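Notebook, card work, Gevisthorpe room
October, started 9:20

Carrying on from the last entry, where I had got as far as trimming and then ran out of good blade. New blade in. The Starry Night cards from Mowat are all unpacked now and I have put the sleeves in the left drawer with the bone folders. Krisztina asked for notes on how this lot behaves before she orders more, so most of what follows is for her.

Stock is the Gritis 300 gram, uncoated on the back, light satin on the front. Long side of the trimmed card is 165 mm. Mowat's sheet says the grain runs the long way and I believe it. I bent one each way and the difference is easy to feel.

Curl. Yesterday's cards were left face up on the shelf overnight with nothing on them and had lifted at the short ends by this morning. Laid on the beige board they rocked when I touched a corner. The ones kept under the steel plate were fine. I turned the curled ones face down under the same plate for 2 hours and most of the curl went. What remained was at one corner on each card, the corner nearest the gripper edge of the press sheet, if I have read the marks correctly. Aranka thinks it is the satin coat drying tighter than the back. She would like the room humidity written down each time we open a pack. I have put a column for it inside the cover.

Blue. This is the part I care about. The painting is mostly dark blue against dark blue, and the print has to keep those apart or the swirls close up. Under the ceiling tubes the sky looked all right to me, perhaps a little heavy. Under the desk lamp it went greener. By the window it was best. I don't trust any of the three on its own. With the lights down I could still pick out the moon after I had lost everything else, then the larger stars, and the lower part of the picture was gone long before that.

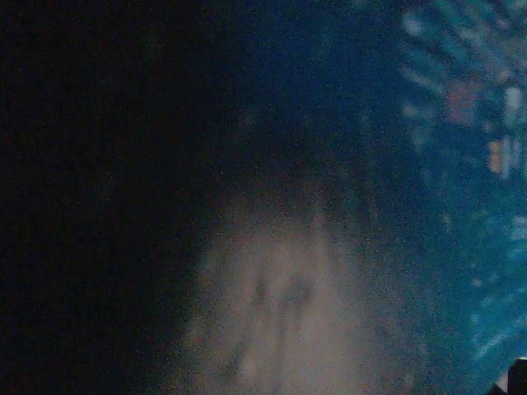 For the second comparison I took one card from the top of the pack and one from near the bottom and put them edge to edge under the tubes. The bottom one is darker in the sky. It is a small step but Aranka saw it from the other side of the room without being told which was which. The yellows match. I checked a third card from the middle and it sits with the top one, so the change comes somewhere in the lower half. Have asked Mowat whether the pack was made up from two runs. No answer yet.

Surface marks. The satin coat takes fingerprints, mainly in the sky, where the ink is heaviest. They come off with the dry Tustard cloth if done straight away. Left until after lunch they needed a second wipe and the patch came up shinier than the rest when tilted. So wipe at once, or wear the cotton gloves. I find the gloves clumsy for picking a card up off a flat surface and end up pushing it to the edge of the board to get a finger under it, and that scuffs the back. Krisztina uses a slip of thin paper underneath as a lifter. I tried it with a strip of layout paper a little narrower than the card and it works well. I'm going to cut a few and keep them with the gloves.

Scuffing on the back: only a problem with pencil. Any writing smears if the card is slid. Pen was fine after a minute or so. I have stopped numbering the test cards in pencil and am using the fine black pen, bottom right on the back, small.

11:40. Moved over to the board. I like the beige for looking at these. White makes the blue look almost black and the gray floor panel does something similar from further off. On beige the sky stays blue and the yellow of the moon doesn't jump so much. It also shows up a bad trim quickly, as any leftover white edge reads as a bright line. Found one like that and put it with the spoils.

I set the card down at a slight angle, toward the top of the board, and left it there for the glare check. Squared up to the front rail it had thrown a reflection back at me from the tubes, right across the stars. Turned a little, the reflection was weaker and I could read the brush marks in the print again. Worth remembering when we photograph the set, though a change of lamp would do more.
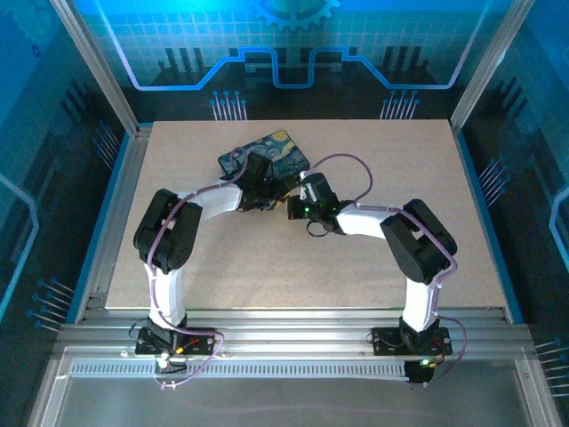
Glare also depends on the curl, which I should have thought of sooner. A card that lifts at one end catches the light along a band and looks faded there. I had marked one down as a pale print this morning and have now crossed that out. It is the same color as its neighbors once it has been pressed.

Edges. After trimming I looked at 4 cards with the loupe. Three clean. The fourth had a slight burr on the long side, ink cracked a little at the very edge, and that was the last one cut on the old blade, so I'm not going to worry about it. Corners are all square. Krisztina wants to know if they should be rounded. I would leave them. The star nearest the top edge is already close to the trim and a rounded corner would make the margin look uneven.

Sleeves. The clear ones are tight on this stock. They went on without trouble for the flat cards, but a curled card catches its corner at the mouth of the sleeve and I creased one. Either press everything first or get the next size up. Aranka has a few of the larger ones at home and is bringing them in.

To do:

Chase Mowat about the lower half of the pack.
Cut lifter strips, the layout paper is on the second shelf.
Press the remaining cards face down before sleeving.
Look at top and bottom cards again by the window in the morning.
Wash the Tustard cloth. Cold water, no soap, dry it flat.
Ask Krisztina if she wants the spoils kept for color tests or thrown out.

4:10. Mowat rang back. They are checking the job ticket and will send a fresh sheet from the start of the run for us to hold against ours. Pack is back under the plate, top card marked with a T.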